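Workshop notebook – bench room, Tanoli building
July 13, 2024

Spent the morning on the long pale table and what lives on it. Sang Đinh wanted it sorted before the Pundeo work starts, and I had the room to myself until lunch.

Surface

Took everything off and put it on the trolley. Wiped down twice with warm water and a little dish soap, then once with plain water. The old tape residue near the window end came off with eucalyptus oil and a plastic scraper. Do not use the metal scraper on this top. There is already one long scratch from November and I don't want another.

Two coffee rings would not shift. Left them. Fergal Ó Ceallaigh says bicarb paste, overnight. Will try it when the table is free for a night.

Checked the legs while I was down there. Back left foot had wound itself out again, so I turned it in until the level sat right and nipped up the lock nut. If it moves again we should fit a new foot, as the thread feels worn. Ettore Farina thinks there are spares in the grey cabinet, second drawer. I looked and found castors.

Leads and boards

This took longer than the table. We had power boards daisy-chained under the bench, which we've been told off for before. Pulled the lot apart. Every board now goes to its own wall outlet or it goes back in the tub.

Went through the tub as well:
– Looked at each lead along its full length for nicks and flat spots.
– Checked the plugs for bent pins and loose backs.
– Anything with an expired test tag went in the red crate for Nusrat Warraich, who is booking the tester.
– Two leads had heat marks at the plug. Cut the ends off and binned them so they can't wander back.

Asset 1854 is on the list but not in the tub. It is the long orange extension and I think the Jinen people have it upstairs. Sohail Rizvi to ask.

Where the board sits

We've argued about this before, so I'm writing it down. The board for the table sits on top, along the right-hand side, sockets up. It used to hang off the back edge on cable ties, and every time somebody plugged in a charger the whole thing swung and dropped crumbs of old adhesive on the floor. On top it takes up a bit of room but you can see what is plugged in, and the middle of the table stays free for work.

I did think about screwing it down. Decided against it for now because Pledunora want the table moved in November and I'd only be filling holes. Adhesive hook strips might do. Fergal has a packet.

House rules for it, until someone comes up with better:
– No heaters and no kettle. The kettle has its own outlet by the sink.
– Glue pots and the hot air gun go straight to the wall.
– No drinks at that end of the table.
– Bulky chargers go at the end of the row so they don't cover the socket beside them.
– Last person out switches off at the wall. 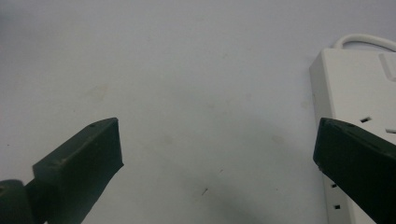 Left to do

Bicarb on the coffee rings, as above.

Labels. I'd like a tag at both ends of every lead, same number on each. The label tape is nearly finished, so order 5 rolls of the white. The clear stuff goes yellow and you can't read it under the bench lights.

Hooks for the long leads. There are 13 worth hanging and the rail has space if the clamps move along a bit. Over-under coils, please, with a velcro tie. Wrapping them round your elbow puts a twist in them and I spent half an hour this morning getting twists out.

Move the bin. It is currently exactly where you want to stand when using the right-hand end.

Nusrat is chasing a date for the tester. Red crate stays by the door until then, and nothing comes out of it, including the short black lead that everybody likes.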